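Switching to a smaller wardrobe, four months in

I moved to Cuvilton in February with two suitcases and a box of books. The rest of my clothes were supposed to follow by freight and they did, seven weeks later, by which time I had gotten used to not having them. When the cartons showed up I opened one, looked at it, and pushed it back against the wall. That was the start of this. I didn't read a book about it and I don't have a system with a name.

The apartment has one closet. It is the old kind, deep and narrow, with a single rail and a shelf too high to use without a chair. In the last place I had a whole room with a door I could shut, so nothing ever had to be decided. I paid $1,381 a month for that place, and part of that money was going to store sweaters I didn't like.

For the first few weeks I lived out of the suitcases: a few shirts, jeans, one pair of dress pants for work, a fleece, a rain jacket, and the black coat I traveled in. I did laundry more often than I used to. It was a nuisance at first and then it was just something I did while the dinner was on.

When I finally went through the cartons, I did it over several evenings. My sister, who has opinions about this, told me to do it in one go and be ruthless. I tried that once with kitchen things and ended up buying a colander twice. So I went slowly. Anything I picked up and felt tired looking at went into a bag. Anything I couldn't decide on went back into the carton with the month written on the lid.

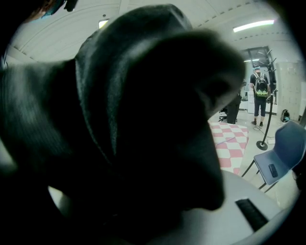

Dark clothes were the hardest part for me. I had always bought black because it was easy, and the result was a pile where I couldn't tell one thing from another without holding it up to the window. Bunched up together, black fabric is all folds and a bit of gray shine where the light catches it, and you can spend a while hunting for a sleeve. I sorted mine by feel in the end, the heavy ones first. Two pairs of pants I thought I had lost years ago were in there, and one cardigan I don't remember buying at all. I kept the cardigan.

Washing black things properly took some learning too. Ustyna Hordiienko, who I used to work with and who sews most of her own clothes, told me to turn everything inside out, use cold water, and stop using so much detergent. I had been filling the cap to the top. Her rule is half of whatever the bottle says, and less than that if your water is soft, as it is in Cuvilton. My shirts have stopped going chalky at the seams. She also says never to put them in the dryer, but I do sometimes, in the winter.

The bags went to a few different places. The good work clothes I took to the resale shop on Hwang Street, where Soon-im Jeon goes through everything at the counter in front of you. She is quick and she doesn't soften it. She took the blazers and a wool skirt, handed back a dress with a pulled thread I hadn't noticed, and gave me $66 in store credit, still unspent. The everyday things went in the donation bin behind the library. The worn-out T-shirts I cut up for rags, and I have enough rags now for the rest of my life.

There are some things I got wrong. I gave away my only pair of snow pants, thinking it didn't get cold enough to need them, and then a friend invited me up to Urkuvdale for a weekend and I had to borrow hers, which were too short. I also let go of a blue raincoat that I still think about. It didn't fit in the shoulders, but it had good pockets.

I haven't stopped buying clothes. I bought sandals in the spring and a linen shirt that wrinkles if you look at it. What has changed is that I check the closet before I go out to the stores, and I can see what is in it. If there's already a gray sweater on the rail I don't need to try on another one.

One carton is still unopened. I know it has my old ski socks in it and probably the green scarf, and I'll get to it before the weather turns. The chair for the high shelf has a loose leg, so I need to fix that first.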